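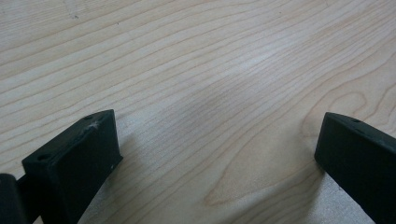
Figure 3. Hand-held gripper over the bench surface, fingers apart.

3.2 Equipment planning and replacement costs

The equipment budget for this study was drawn up in May, before the task list had been settled, and most of the errors in it come from that order of work. We had costed the hand-held grippers as single items with a service life equal to the length of the project. In practice a gripper is a set of parts that wear at different rates, and the fingers need a budget line of their own. The left finger in Figure 3 has a pale scuff on its edge near the upper of its two holes, and we now log marks of this kind at each inspection. A scuff on an outer edge is recorded and left alone. Wear on the inner face, where the finger meets the object, is treated as grounds for replacement, as a change in that surface can alter how a small object seats in the grip.

Three suppliers were considered for the hand-held units. Prindelis quoted for complete grippers only, with no separate price for fingers. Ladine sold fingers and bodies separately but required a minimum order larger than we could store or justify. Prito offered the body at $359 per unit, with the finger drawings supplied so that replacements could be made in our own workshop. We bought 12 units from Prito. Ten were assigned to collection and two were held as spares – a ratio chosen because it fitted the money available, and one we would not defend on any other basis. Freight and import charges were paid from the general laboratory account and are left out of the unit price given here.

The decision to make our own fingers shifted cost from purchasing to labour. The workshop does not bill research groups for material below a set threshold, so finger replacement first appeared in our accounts as free. Chaltu Teshome, who managed the equipment records, began logging workshop hours against each replacement in the second month. Once those hours were included, the saving over the Ladine parts was smaller than we had reported internally, although it did not disappear. The main benefit was lead time. A replacement could be fitted the next working day, while the shortest delivery period quoted for purchased parts was two weeks.

Inspection intervals were set by number of demonstrations and not by calendar time. Each gripper was withdrawn after 2000 demonstrations, checked for movement at the finger joints, and returned to use or sent for repair. Operators could also withdraw a unit at any time by tagging it and noting the fault on the log sheet. We had first planned a monthly check, but usage varied a good deal between operators and a monthly interval would have left the busiest units unchecked for too long. The change required no new equipment, only a running count for each gripper, which the collection software already stored.

Work surfaces were the other item we underestimated. The first budget assumed that existing laboratory benches would be used throughout. The collection protocol, following Đỗ, calls for recordings over several surface finishes, including plain wood grain, and our benches were all the same grey laminate. Tabletops were therefore bought second-hand, and the cost was met by cancelling a planned lighting upgrade. We consider this a fair trade for the present study. Groups working in rooms with large windows may judge it differently, as glare on a pale tabletop can wash out the surface pattern in the recorded image, and blinds or diffusers would then need to be costed from the start.

For groups preparing a similar budget, we suggest listing fingers, fasteners and tabletops as separate lines, each with its own replacement assumption, and entering workshop labour at the rate the institution would charge an outside client. Spare bodies should be ordered with the first batch. Our one attempt to add a unit later in the project was priced as a new order with a new set-up fee, and we did not go ahead with it. Storage cases, labels and chargers are itemised in the supplementary table together with the quotes we declined.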